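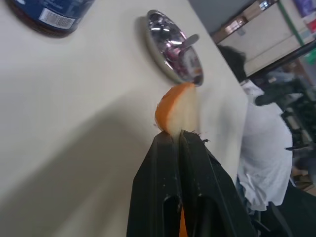

Open day at Guteck, May

I went along to hear how Pindico buys its office supplies these days. They've got 236 suppliers on the books, down from 315, and I wanted the gory details! 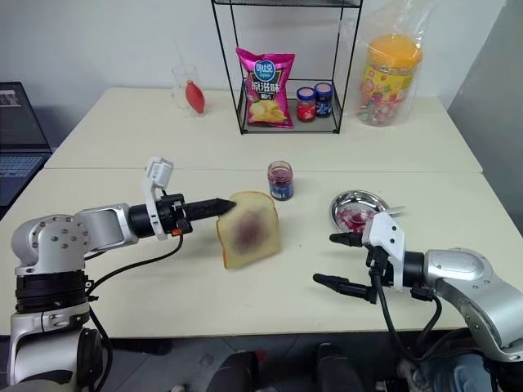
The Solanki session

Best talk of the day, easily. Two buyers went through a real invoice (18 approvals, ouch) and let us heckle.
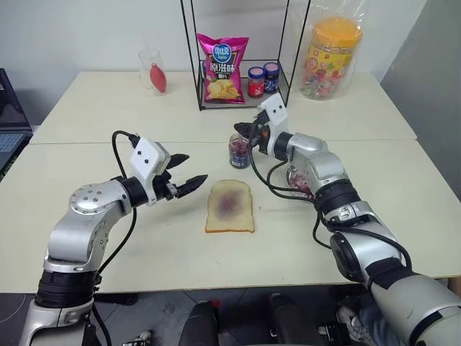 Purchasing rules get passed down for years and everyone just signs. I said so over coffee, and got some nods. Mine looked like the jam on that bread, all in the middle with the edges left bare. Skusex is next, doors at 2.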